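Shared Spaces and Small Signs
Handout for session 3: the office kitchenette
Instructor: Charalambos Pappas

Bring last week's floor plan. If you lost it, draw one from memory, and we'll learn something from what you left out.

Up to now we've looked at rooms with an owner. A kitchen at home has somebody whose temper you know. The kitchenette at work belongs to the whole floor, and the only voice it has is whatever has been taped to the wall. Giannakopoulos calls this "furniture that nags." I've tried to improve on the phrase for years and I'm still using hers.

Reading for Monday: Warnham, chapter 14, on dish racks and resentment. Skip the part on tea towels unless you have strong feelings.

Terms to know

Point-of-use notice: a sign placed where the hand goes. It has a second or two to work before the hand gets there.
Appeal: a sign asking for good behavior in general. It has all day, and needs it.
Drift: what happens to the distance between a sign and the thing it is about, once people start moving the things.
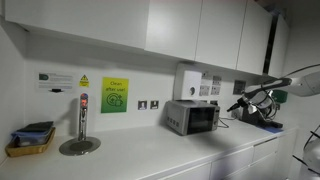
Take the boiling-water tap. It gets a printed notice with an arrow pointing down at it, and a yellow warning triangle beside that. Scalding is a serious matter and the arrow is fair enough. Next to them, in cheerful yellow and green, comes "Clean after use!" with a little icon of a plate. After use of what? The tap? The plate? The microwave farther along the counter? The poster leaves this to your conscience, and Warnham has a good deal to say about where conscience goes at lunchtime.

Now look up. White cabinet doors with no handles and no labels. Whoever planned the room wanted calm, and got it, at the price of every new hire opening doors at random in search of a mug. Compare the Melovetti kitchen from session 2, where each door had a label and half of the labels were wrong. Which is worse? I go back and forth.

Last, the tray. A tray on a shared counter is a border. Things on it are being kept together, and people will wipe neatly up to its edge and stop.

Assignment

Write 600 words on one sign in a kitchen you share. Say who it is talking to, what it wants, and whether you have ever obeyed it. Essays that reach 1,000 words will be read up to 600. The Cetus group may work as a pair of pairs, provided the argument about the sponge stays out of the footnotes this time.

Do not take the sign down and bring it in. A drawing will do.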